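# Edge-first grasping cuts dropped sheets in Birnham handling trials
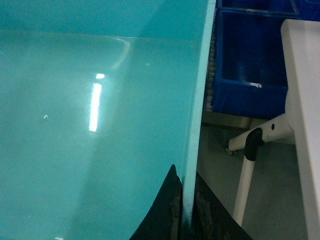 *View from the wrist camera, with the two gripper fingers on either side of the sheet's edge.*

A research group at Birnham has released results for a grasping method aimed at glossy flat sheets, a class of object that robot arms with ordinary two-finger grippers handle poorly. The report, dated 1/20/25, covers 1,554 grasp attempts and compares the new method with the depth-based planner the group had used until then.

The difficulty is mainly one of sensing. A shiny face reflects ceiling lights, and the reflections move across the surface as the arm moves. Depth cameras return gaps or false points in those areas, and a planner that fits a plane to the data can place the sheet several millimeters from its true position. For a box or a bottle the error is usually harmless. For a thin sheet held upright, it is enough to put one finger into the face.

The Birnham method, called Undik, ignores the face. A small network, trained on color images from the wrist camera, looks for the long straight edge of the sheet and outputs a line and a direction of approach. Bright streaks are masked before the line is fitted. The arm then moves in along that line with the fingers open, corrects its heading at 12 updates per second, and closes when the edge lies between the two fingertips. Depth data is used only to stop the arm short of other objects nearby.

"The edge is the one part of the sheet that stays put in the image when the lighting changes," said Jacobus Mnguni, lead author of the report. "Once we stopped asking where the surface was, most of the large errors went away. The small errors are still there and they come from calibration."

Training used 400 hand-labeled images, extended with synthetic reflections painted over the sheet faces. According to the report, removing the synthetic reflections from training had a greater effect on results than halving the number of labeled images.

The trials were run in a furnished workspace with storage bins and stools left in place. Lighting was not controlled. A grasp was scored as a success if the sheet was lifted clear of its support and held for five seconds without rotating in the fingers. Failures with the older planner fell by 62 percent when Undik was used on the same set of sheets and starting positions. Most of the remaining failures were slips after a correct closure. The report attributes these to fingertip wear and does not count them separately from planning errors in the headline figure.

Two limits are stated. The method needs at least one straight edge in view at the start of the approach, and it has no search behavior if the edge is lost partway through; the arm stops and backs out. Clear sheets were also tested in a short side study. The network often picked an object behind the sheet as the edge, and the authors do not recommend the current version for that use.

Approach speed is a further cost. The median time from first image to closed gripper was longer than with the depth planner, mostly because of the heading corrections in the last part of the motion. The group says a faster version is being tested on a Lunent controller, with no timing results so far.

The code and the labeled images will be hosted by Van Wyk, which supplied the sheet stock for the study. Raw wrist camera video is to follow in November, once the failure cases have been annotated.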